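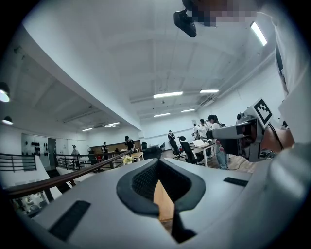
The Reply Button Is the Problem, Says a Former Forum Moderator

Noemi Montoya spent 13 years moderating the comment pages at Broscombe, a regional message board that closed in August. By her own tally she banned 933 accounts in that time. She would take back a good number of those.

"A lot of them were people who had one bad night," she said. "They wrote something stupid at eleven o'clock and woke up to two hundred strangers telling them what they were. I banned them because it was the quickest way to make the thread stop."

Montoya now trains moderators for small online communities. We spoke by phone for an hour, mostly about pile-ons and what a site can do about them before anyone loses a job or a school place.

Her view is that most moderators look at the wrong post. They read the first remark, decide whether it breaks the rules, and move on. The damage tends to come further down.

"The first post might be rude. Reply number 40 has the person's employer in it," she said. "We had a rule about the first one and no rule at all about the other."

The case she returns to involved a user who made a joke about a flooded care home. The joke was in poor taste and Montoya removed it within 20 minutes. By then a screenshot was on two other sites. The thread about the screenshot reached 1,332 replies, and several of them gave a street name.

"I thought I'd done my job. I'd taken it down," she said. "The man called me himself. He wasn't asking for it to go back up. He wanted to know how to get people off his mother's lawn."

After that, Broscombe closed replies on any thread that named a private person. Wanda Gallagher, who ran the site, was against the change at first and said it would look like protecting the offender. Montoya said the complaints lasted a few weeks.

I asked whether the police should have a part in any of this. She said threats and home addresses should be reported, and that she reported them. Offensive jokes were another matter.

"I don't want an officer at the door over a joke. I also don't want a crowd there. People talk as if you have to pick one."

She no longer posts under her own name. She reads two forums, one about bread and one about old radios, and moderates neither.

"Somebody was very rude about my rye last month," she said. "I closed the tab and went to bed."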